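Paying for practice that never happens in a kitchen

By Rattana Pongsiri
19 March 2026

My colleague Hauke Tiedemann forwarded me the offer from Livura with one line above it: "Is this a robot or a video game?" I have now used the trial of their package, called Sukine, long enough to have an opinion, and my opinion is that his question is a fair one and the sellers should answer it more clearly.

Sukine is a subscription. You do not receive a machine. You receive a set of simulated rooms, a simulated robot with an arm and a many-fingered hand, and a library of household tasks in which the robot learns to handle small things on a table. The basic plan has 12 tasks, the bigger one has 58. The promise is that a small company, which has no money to break real hands on real crockery, can train first in the computer and buy hardware later.

I work for such a small company. At Grorkevside we prepare meals for people who cannot easily cook for themselves, and we would like very much to have help with clearing and sorting. So I am the customer they have in mind, and I wanted to like it.

In many ways I do. The installation took one afternoon, and the manual is written by somebody who has read manuals and suffered from them. Tasks can be started again as often as you want, with the objects in new positions. When the robot knocks something off the table, there is nothing to wipe. For a beginner this is a great relief, and I noticed that I became braver with my settings because of it.

The task I ran most is the one with the sponge, the bowl and the can. I chose it since a can on its side is a thing we meet every day, and a round object that wants to roll away is a good test of any hand. 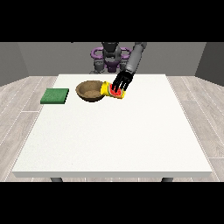 What the table does not teach

My complaint begins with how clean everything is. The bowl is empty, the tabletop is bright, and the green sponge lies flat and square as if it came out of its wrapping this morning. The can has a cheerful watermelon on the label. In our kitchen a can has a dent, the label is half gone, and it stands behind three other things which also have to move. Sukine lets you change the positions, but in the basic plan you cannot add clutter, and clutter is the whole difficulty of our work.

Muammer Dursun, who answered my letters for Livura, wrote that cluttered tables belong to the bigger plan. I find this a strange way to divide a product. It is like selling a driving course where other cars cost extra.

My second complaint is about touch. I can watch the fingers come down over the can for as long as I like, but a picture does not tell me how hard they will press. The software gives a number for this. How near the number is to a real hand and a real can, the manual treats in five lines, and I read them several times without becoming wiser.

Reinaldo Holanda, who runs our dish room, looked over my shoulder and was more generous than me. He said that he also learned knots from a book before he held a rope. He is right that it helps. But he did hold the rope in the end — and the book was cheap.

Would I pay?

For a school or a university group, yes, and without long thinking. For a company like ours, I would take the bigger plan for one season or nothing. The basic plan is pleasant, and it prepares you for a kitchen I have never seen.

Livura says that a new version comes in November, with worn labels and dented cans. I have asked to be put on the list, and Hauke has asked me for the password.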